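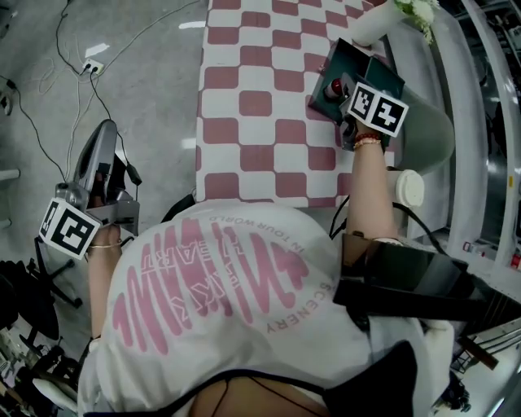
Tablecloth keeps creeping on a big work table — how do I hold it still?

Dradolska Home Help > Rooms and furniture > Tables
Posted 8 June 2021

Jytte Arnardóttir

We have a long table in a shared workroom and I put a red-and-white checkered cloth on it last January. It looks nice and people like it. The trouble is that it won't stay put. Things get picked up and set down on that table all day, and every time someone slides a box toward themselves the cloth goes with it. By the afternoon one end hangs down much farther than the other and there are ridges in the middle.

The worst thing for this is a dark green box with a red push button on the side. You push the button, the box wants to slide, and the cloth slides under it. I have told people to hold the box with the other hand. Some do.

The cloth is 104 inches long and hangs over the edge at both ends. There is no label in it, so I can't tell you the fabric. The tabletop underneath is smooth and slick. I tried ordinary spring clips from the picnic aisle, but people catch their sleeves and bracelets on them, and one of the clips has already snapped.

The room is a large one with a curved metal ceiling, a brick wall on one side and long fluorescent lights. 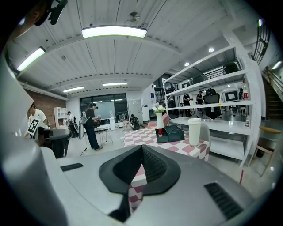

I mention the lights because the bare tabletop throws a lot of glare back at you when you sit down at it, and that was the reason for the cloth in the first place. So I would like to keep a cloth of some kind and would sooner not go back to the bare top. I also don't want anything glued down for good, as the table gets moved now and then.

What I would like to know:

Is there something I can lay under it that grips on both sides?
Would a shorter cloth be better? I could cut this one down if it won't fray.
Has anyone used the stick-on weights along the hem?

I can spend a little money but not a lot. I can sew a straight line and that is all.

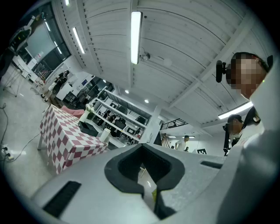 The table with its checkered cloth, in front of the white shelving.

oldporchswing

Put a non-slip liner under it. The open mesh kind sold for rugs works better than the solid drawer liner, in my experience. I have a roll of the Conora one and it has held up for years on our dining table. Lay it so it stops an inch or so short of the edge all the way around, so it doesn't show and doesn't make a bump where your arms rest.

Wipe the tabletop first with a damp cloth and let it dry all the way. The mesh does not hold on dust, and if there is any furniture polish on there it will slide around like butter. If the liner starts to slip after a few months, rinse it in the tub with a drop of dish soap, hang it up, and it should come back.

Try a small piece in a corner for a week before you do the whole table. Some of the cheap ones leave a mark on a painted or varnished top. I found that out on a nightstand.

I wouldn't bother with the hem weights. They keep a cloth from blowing up in the wind, but they do nothing about sideways pull, and with a long drop they bang against people's knees.

tgh_baltero

just tape it. double sided. we did ours at the hall in Baltero and it's fine

Marcy from the sewing board

I agree with the liner, but I would also do something about the overhang. A cloth that hangs low gets pulled by laps and chair arms as much as by what's on top. You don't need to cut it yet. Fold the extra under at both ends, iron the fold, and pin it on the inside to see how you like it. If you do cut, leave 2 inches for a doubled hem. Snip a little at a corner first and rub it with your thumb. If threads come away, it will fray and you want the doubled hem. If they don't, a single fold will do.

To hold the ends without clips, sew a length of wide elastic across the inside of each corner, so it goes under the tabletop like the corner of a fitted sheet. These are straight seams, so you can manage it. Make the elastic snug but not so tight that it pulls the checks crooked — they show every bit of a pull. When the table has to be moved, the whole thing lifts off.

For the button box, cut a square of the same liner a bit smaller than its base and set it between the box and the cloth. Otherwise the box will still slide on top, even when the cloth is holding still. The thin felt pads people put on the bottoms of things will make it worse, so take those off if it has any.

I don't like tape on fabric. It holds for a while, and then the glue stays in the weave when you wash it. If you have to use it, Laxdal makes a removable one, but I have only used that on plastic tablecloths.

Jytte Arnardóttir

Thank you. I will get the mesh liner and start with a corner piece. I looked under the box and it does have felt pads, four of them. I'll do the elastic once I know the liner doesn't mark the top.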